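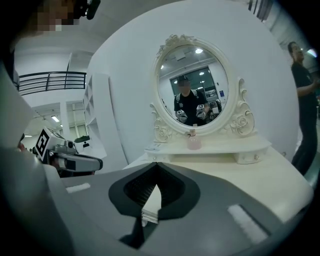 Slide 1. White vanity table with oval mirror, carved crest at the top.

Good afternoon, and thank you to the Mullville furniture group for the invitation. My name is Domingo Aravena. I will speak for 14 minutes about old-style dressing tables and how to take care of them at home. (Wait for people to sit.)

First point, the carving. Flowers and scrolls collect dust in the deep parts. Please do not use a wet cloth there. I use a soft, dry brush, and I always begin at the crest and go down. On this mirror, the rose cluster at the base comes last. (Show the brush, pass it to the first row.)

Second point, white paint. It becomes yellow near a heater. In April I saw one in Delldale with two different whites, front and side.

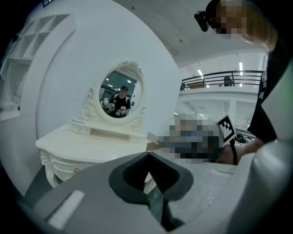

Slide 2. Third point, the drawer. When a drawer is hard to open, many people pull more strongly, and then the knob becomes loose. Rub a little candle wax on the runners and try again. With a small gold knob like the one under this tabletop, hold it with the fingertips and pull straight. Do not polish it with anything rough, or the gold color can go away.

Ask: who has a drawer that sticks at home? Take 4 answers, not more.

Then questions. The wax samples are on the table by the door.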